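The Tin Ladies of Prunside

Before the freezer case there was the bread wagon. And before the bread wagon had a horn it had Etelka Magyar, who shouted.

She drove for the Nuleo bakery out of Prunside, a horse first, then a truck with a side that dropped down into a counter. Rye, soft rolls, a poppyseed thing cut by the inch. Kids ran out with the money folded into a note. Most of what we know about her comes from the order books, 20 of them, found when the old Nuleo loading dock was cleared one August.

Now they're at Trumingate, the little food history museum over the hardware store. Hashini Chowdhury has been reading them at the kitchen table there. Slow work. Pencil, mostly, and Etelka had her own shorthand. A circle meant pay later. A circle with a tail meant don't ask.

"You get to know the street," Chowdhury says. "Who had company. Who was laid up. Somebody orders 6 rolls every morning for years and then it's two."

The bread itself came in tins. Square, lidded, painted with a woman in a blue apron, and returned empty to the truck for a nickel back. Customers called them tin ladies. The bakery had 256 made in the first order and lost nearly all of them, because they were too good to give back. People kept buttons in them, fishing line, letters. Seema Rajput grew up two doors from the dock and her mother kept rice in hers.

"We didn't know it was a bread tin. It was the rice lady."

Trumingate has 5 on display, none with the same face. Tae-yang Geum, who restores painted metal, thinks at least two hands did the aprons. One painter was careful with the hem, the other was in a hurry. He likes the hurried ones better. He won't strip the rust at the corners either, just stops it where it is and leaves the dents alone.

Then the supermarket, the sliced loaf, waxed paper. The usual. Nuleo tried a paper sleeve with the same lady printed on it and it looked cheap next to the tin, becuase it was. The truck quit the hill route first, then the river side. The last order book ends halfway down a page with a half loaf of rye and a circle with a tail.

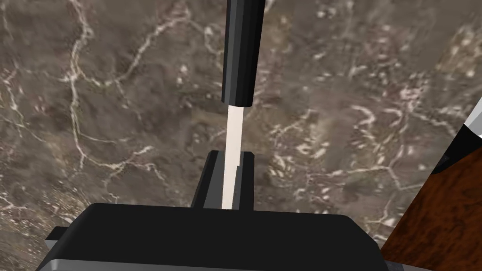

Whoever owed for that half loaf, the name is only an initial, a D or maybe an O. Dalia Krūmiņa is sure it was her grandfather. He lived at the bottom of the hill, he liked rye and he was slow to pay anyone. She has his tin too, dented lid and all, and she's lending it to Trumingate for the winter. Miranda, the museum's old delivery bike, will be parked next to it with the order book open to that page. Go in the morning if you can, the stairs get crowded after lunch and theres only the one room.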